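Coffee Bench Notes – README

Hi, I'm Francine Fortin and this is the little folder I keep on the coffee bench in the Kernham kitchen. It started as a scrap of paper about where the pods go, and it sort of grew! There are 4 pictures and a plain text list called bench.txt.
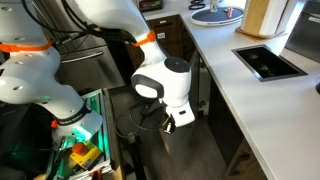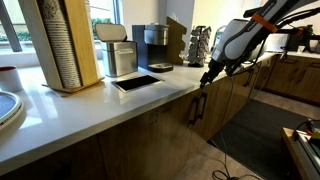
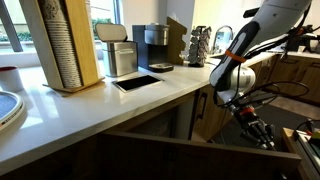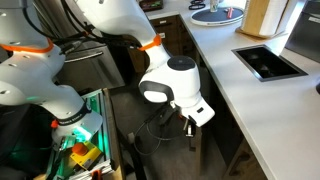
Fig. 1–4. Kitchen, Kernham set. The coffee end of the counter is clearest in 2 and 3.

What's in the list

One line per item, with the name I use for it, where it lives and a note if I had one. The paper cups are under "cups, dispenser" (the tall wooden one on the flat base). The coffee machine is "coffee, single", and the pods on the carousel are "pods". I put the black opening in the countertop down as "slot", and the stainless one with the hinged lid is just "bin" – Girard calls it a canister in their old list, so search for both if you're merging the two.

Drawers and cupboards are only listed by what's above them. I know, I know. I meant to number them in March and got as far as 2.

Colours are my own everyday words. The mug by the round tray is "white, red rim", and all the silver things are "silver" whether they're shiny or brushed.

Things to know

The list has 96 lines, and 30 of those are cutlery, so filter that out if you only care about coffee. Anything tagged Dultel is from the other kitchen and I haven't checked it in ages. The Erkico lines came over from a spreadsheet and some of the notes lost their commas on the way.

Use any of it however you like, just keep my name in the file. If you spot a mistake, send me the line and what it should say – I usually get to these in the morning over a cuppa.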